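We use cookies to improve your experience. By continuing to browse you accept our cookies. Accept / Manage preferences

The Long Goodbye to Comstead

I have been trying to cancel my electricity supplier since May, and I want to set down how it's going while I still have the strength. 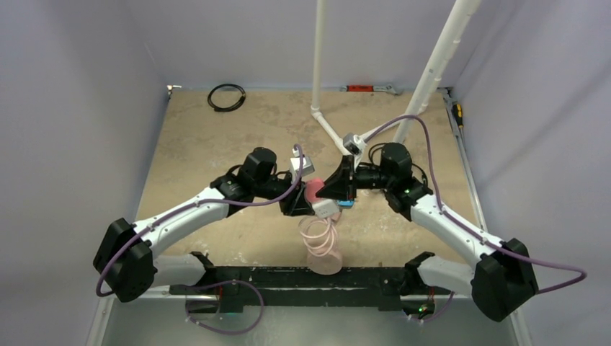 The trouble began when I moved flat. Comstead had supplied the old place for six years without either of us giving the other much thought, which is how I like my utilities. I rang to say I was leaving. A recorded woman thanked me for being part of the Comstead family and told me I was number 22 in the queue. I made a sandwich. I was number 22 when I came back.

When I did get through, a man called me by my first name nine times and asked where I was moving to. I told him. He said they could supply me there too. I said the new flat came with Tipoki and I was happy to leave it alone. He went quiet, as if I'd mentioned a former husband, and then offered me a loyalty credit of 40 pounds for staying. I said no thank you. He said he'd pop it on the account anyway.

That credit has been the ruin of me. An account can't be closed while it has money in it. To get the money out I had to fill in a refund form, and the form wanted a final bill, and the final bill couldn't be made up until the account was closed. I explained this loop to three different people and all of them agreed that yes, that was the process.

Meanwhile the direct debit went on leaving my bank every month, so the credit kept growing. By the third month I was 116 pounds up and receiving emails congratulating me on how little power I was using. One had a cartoon leaf on it. I was in the top band for my street, a street I no longer lived in.

My friend Marama Pomare, who once got a full refund out of a ferry company for weather, told me to stop ringing and write a letter. On paper, with a stamp. She said letters frighten them. I wrote a good one – firm, dated, two paragraphs – and got back a booklet about draught excluders.

Then on Monday a bill turned up, forwarded from the old address, for 727 pounds. I read it standing in the hall with my coat on. The new tenant had moved in, plugged in whatever it is he plugs in, and Comstead had gone on billing me for the lot of it. I rang at eight in the morning and got a person straight away, which unnerved me. Her name was Hanne Kragh and she sighed in the right places. She said the bill was wrong, the credit was wrong, and the first man should never have popped anything on anything. She has put it in writing that the account is "pending closure".

I asked how long pending usually lasts. She said it varies.

The leaf emailed again last night. I'm doing very well, apparently.

Comments (3)

Pete in Hull: Had the same with my broadband. Cancel the direct debit at the bank and let them chase you. They move a lot quicker when it's their money.

wendylou: Did you take a meter reading on the day you left?? Please say you took a photo of it.

Gill R: I'm still getting letters for the people before the people before us. I feel I know them quite well now.

Never miss a post! Enter your email address to subscribe to the newsletter.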